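Rollmont Commuters Board > Local Issues > Parking meters downtown

lonhamlocal
Posted Saturday, October 22, 2022

So the city wants to put 166 paid spaces along Grestivgate, two bucks an hour, and they vote on it next month. I've parked free on that street since I moved here and I'm pretty steamed. I called my council rep's office and got a recording. Please, please email yours before the vote! We stopped this same thing in April and we can stop it again.

busrider_40
I'll be the grump. I don't mind the meters. I tried to pick up a prescription on Grestivgate last week and circled the block for 12 minutes while the same cars sat there (they're there every morning, I see them from the bus). If somebody has to pay a couple dollars so I can get to the pharmacy, fine with me.

lonhamlocal
Those cars belong to people who work there! My sister-in-law is on her feet all day at a bakery. An eight-hour shift would cost her $16 a day just to show up. Where is she supposed to go, the lot behind the old Hirose building? It has no lights and it's a long walk in January.
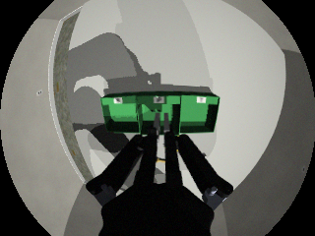

mapledriver says the Hirose lot is getting lights under the same plan, and that a monthly worker pass is in the draft for $40. Page four or five, I forget. Read it before you email anybody, is my advice.

lonhamlocal
OK I did go read it. The pass is in there, but it says the city "may" offer one. May! That's the word that bugs me. They said they "may" fix the sidewalk by the library too and I'm still stepping over the same hole.

busrider_40
Fair point on "may." I'd sign something asking them to make the pass a sure thing. I still wouldn't sign anything that says no meters at all.

twodoorsdown
Does anyone know if it's evenings too? We go to Rollmont for dinner and I'd hate to be running out to feed a meter in the middle of my soup. If it ends at six I really don't care one way or the other.

mapledriver
Ends at six, free on Sundays. Saturdays are still up in the air.

lonhamlocal
Saturday is when everyone from Lonham drives over to shop, so of course that's the part they left open. I'm writing my letter tonight and I'll ask about the pass and Saturdays both. Still against it, for the record. If you want a copy to crib from, message me and I'll send it over.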